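The Paperwork Behind the Border: How a Minor Textile Code Became a Trade Dispute

Trade disputes between neighbors rarely begin with a speech. The one between Bunau and Hukov began with a customs form, filled in at a road crossing by a clerk who entered a shipment of household linen under the wrong heading. Four years later the two governments are still exchanging notes on the subject, and a tariff schedule that once fit on a single sheet has grown to 211 lines.

The background is a trade agreement signed after the two countries reopened their common border. It removed duties on most finished goods made in either country, provided that the goods met a rule of origin. For textiles the rule was strict. The yarn could come from anywhere, but weaving, cutting and hemming had to take place inside the area covered by the agreement. A mill that imported finished cloth and only hemmed it did not qualify.

Hukov had few weaving mills left. What it had was a large number of finishing shops, most of them in and near the town of Sadowski, which bought cloth by the roll from suppliers overseas. Under a plain reading of the agreement, their goods should have paid full duty on entering Bunau. In practice they did not. A footnote to the schedule allowed duty-free entry for "articles of mixed working," and the Hukov trade ministry took this to cover hemming combined with dyeing. Bunau's customs service accepted the reading for two years without comment.

It stopped accepting it after a change of government. The new finance minister ordered a review of all exemptions granted by footnote, and the review found that linen from the Sadowski shops was the largest single item. Duties were applied at once and back-dated to the start of the calendar year. Hukov answered with an inspection fee on dairy products from Bunau. Bunau then suspended the joint customs panel, the only body with the power to settle the question.

Faustine Royer, who sat on the panel until its suspension and now teaches trade law, argues that the footnote was never meant to carry so much weight. "The drafters had carpets in mind," she says. "There was a cross-border trade in carpets that were woven on one side and backed on the other. They needed language for it, they were short of time, and they wrote something general. The records of the talks mention carpets in nine places. They do not mention linen."

The records are not binding, however. The agreement states that its text is to be read by the ordinary meaning of its words, with drafting history consulted only where that meaning is unclear. Hukov's position is that there is nothing unclear about "mixed working." Bunau's is that a phrase with no definition is unclear by its nature. Both positions have been set out in full, and neither has moved. 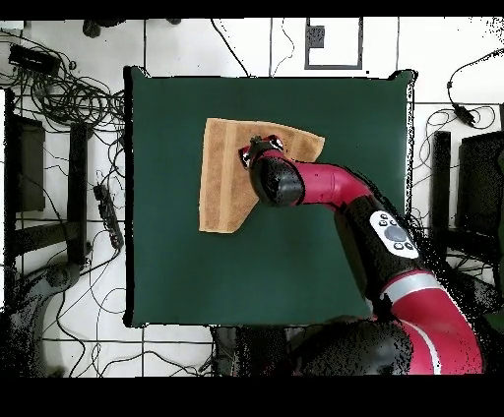

A striped tan towel. Household linen accounts for most of the goods in dispute.

The economic stakes are modest at the national level and large at the local one. The Sadowski shops employ 800 people, in a district with few other employers. Since the duties took effect, several owners have switched part of their output to the home market, where prices are lower and payment is slower. Others have tried to meet the rule of origin by buying cloth from the remaining domestic mills. Those mills produce heavier grades, suited to work clothes and sacking, and cannot easily retool.

Karim Semaan advises exporters in the district on customs procedure. His clients, he says, have learned to live with the duty itself but not with the back-dating. "A shop prices an order in the spring and ships it in the summer. If the rate changes before shipment, that is a business risk and you can plan for it. If it changes after the buyer has paid, you have no one to pass it on to. The appeals are all about that first bill."

The appeals have gone poorly. Bunau's customs tribunal has ruled that it can review the sums charged but not the decision to withdraw the exemption, which it regards as an act of government. Importers were told to address that question to the joint panel. The panel does not meet. A second group of appeals, on the narrower ground that back-dating breaches Bunau's own tax code, is listed for hearing in June.

There has been one serious attempt at a settlement. Under the so-called Zunura formula, named after the lakeside town where officials from the two trade ministries met, Hukov would accept a stricter definition of mixed working, to be phased in over a fixed period. Bunau would repay the back-dated duties and restore the panel. The dairy fee would lapse on the same day. Officials initialed a draft, and it was sent to both cabinets in May 2020.

Hukov's cabinet approved it with one reservation, asking that shops already registered as exporters be exempt from the new definition until their current contracts ran out. Bunau's cabinet returned the draft unsigned. Its written reply raised no objection to the definition but held that repayment would need a vote in parliament, where the governing coalition has a majority of 2 and depends on members from dairy districts. Those members want the inspection fee lifted first, as a condition of any vote. Hukov will not lift the fee until repayment has been approved.

Royer sees the order of steps as the main obstacle now. She has proposed that the repayment money be placed in a joint account and released when the fee is withdrawn, a method used in other agreements of the same type. It would still require a budget line, but one that could be passed as part of the regular finance bill. The proposal has been circulated to both ministries. Neither has replied in writing.

In the meantime the forms have changed. Linen crossing into Bunau must now be declared under a separate code, with a certificate showing where the cloth was woven and the name of the mill. The certificate is issued by the chamber of commerce in Sadowski and is valid for a single shipment.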